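Schreibtisch aufräumen lassen: So testet ihr, ob eine Maschine den Job schon kann

Ich werde das inzwischen fast jede Woche gefragt: Kann so ein Roboter mir nicht einfach den Tisch abräumen? Die kurze Antwort lautet: ein bisschen. Die lange Antwort ist diese Anleitung, mit der ihr es selber ausprobieren könnt, falls ihr an einen Greifarm oder an ein Handgerät mit zwei Fingern herankommt (Hochschulen, offene Werkstätten und Makerspaces haben so was immer öfter herumstehen, fragen kostet nichts!).

Ich habe mit dem Tisch angefangen, weil alle mit dem Tisch anfangen. Wäsche ist gemein, Geschirr geht kaputt, und der Boden gehört längst den Saugrobotern. Ein Tisch dagegen ist flach, man kommt von mehreren Seiten heran, und was darauf liegt, kennt jeder.

Schritt 1: Legt fest, was »aufgeräumt« heißt

Klingt albern, ist aber der Schritt, an dem ich beim ersten Mal einen ganzen Nachmittag verloren habe. Sollen die Tassen in die Küche oder nur aufs Tablett? Bleibt die Maus liegen? Wird ein offenes Heft zugeklappt, oder liest da noch jemand? Wir Menschen entscheiden das nebenbei, die Maschine braucht es aufgeschrieben oder vorgemacht. Ich schreibe mir für jeden Gegenstand einen einzigen Satz auf. »Tasse kommt aufs Tablett, Henkel egal.« Fertig. Wenn ihr für etwas drei Sätze braucht, lasst es in der ersten Runde weg.

Schritt 2: Nehmt einen echten Tisch

Bitte keine leere Platte mit drei bunten Würfeln! Damit klappt alles, und hinterher wisst ihr gar nichts. Nehmt einen Tisch, an dem wirklich gearbeitet wird, mit Maus, Mauspad, Becher, Heft und dem Kleinkram dazwischen. Eine geschwungene Kante ist auch gut, dann kann sich das System nicht darauf verlassen, dass jede Platte ein Rechteck ist.
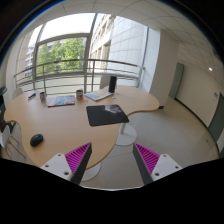 Zoriana Koval: Bei mir ist es immer am Papier gescheitert. Becher, Maus, alles kein Problem, aber ein Heft, das flach aufliegt, kriegen zwei Finger doch nie zu fassen. Wie machst du das?

Gute Frage, Zoriana, und genau deshalb kommt jetzt der Schritt, den ich in der ersten Fassung dieser Seite vergessen hatte.

Schritt 3: Sortiert nach Griff, dann erst nach Ziel

Ich teile alles in zwei Haufen ein. Auf den einen kommt, was hoch genug steht, dass man es von zwei Seiten klemmen kann: Becher, kleine Tassen, Flaschen, auch die Maus, wenn man sie quer nimmt. Auf den anderen kommt das Flache, also Hefte, Zeitschriften, Mauspads. Die lassen sich mit zwei Fingern nur packen, wenn man sie vorher über die Tischkante schiebt, bis ein Stück übersteht — dann von vorn zugreifen, ein Finger oben, einer unten. Mit der Hand geführt klappt das nach etwas Übung prima. Ob der Arm es danach allein hinbekommt, ist eine andere Sache, bei mir landet das Heft immer noch gern auf dem Fußboden.

Stifte sind übrigens ein Sonderfall. Die rollen weg, sobald man sie schräg anstupst. Langsam von oben, Finger längs zum Stift, und vorher üben, üben, üben.

Schritt 4: Macht es langsam vor

Jeder Gegenstand bekommt bei mir 18 Durchgänge, und zwischen den Durchgängen verschiebe ich alles ein wenig. Nicht hetzen! Ich habe am Anfang so flott gearbeitet wie beim normalen Aufräumen, und das Ergebnis war ein Arm, der Becher umwirft, mit sehr viel Schwung. Lieber kurz vor dem Gegenstand stehen bleiben, Finger ausrichten, schließen, erst dann heben. Auch das Ablegen gehört dazu, das übt man sonst viel zu wenig.

Ändert zwischendurch ruhig das Licht. Fenster im Rücken, Fenster gegenüber, abends mit Lampe. Candela Manzano hat mir dazu geschrieben, dass ihr Aufbau in Dultbridge vormittags wunderbar lief und am Nachmittag keinen einzigen weißen Becher mehr fand.

Schritt 5: Prüfen, und zwar streng

Jetzt räumt ihr selbst nichts mehr an, ihr schaut nur zu. Lasst jemand anderen den Tisch decken, damit ihr nicht unbewusst alles so hinlegt, wie es der Maschine passt. Ich mache fünf Runden und notiere pro Gegenstand nur Ja oder Nein. Ein Becher, der aufs Tablett gestellt wird und dabei kippt, ist ein Nein. Ein Heft mit Knick ist auch ein Nein, da bin ich eisern.

Und, können sie es jetzt?

Mein Stand vom Januar: Becher ja, Maus meistens, Flaches mit viel Geduld, Stifte eher nicht. Für eine Werkstatt, in der immer dieselben Teile am selben Platz liegen, würde ich so einen Arm heute schon hinstellen. Für meinen Schreibtisch zu Hause nehme ich weiter die Hände, das dauert zwei Minuten — und ich muss hinterher kein Heft glattstreichen.

Wenn ihr die Schritte nachmacht, schreibt mir eure Ja-Nein-Listen unten in die Kommentare, am liebsten mit den Sachen, die schiefgegangen sind. Als Nächstes nehme ich mir Kabel vor.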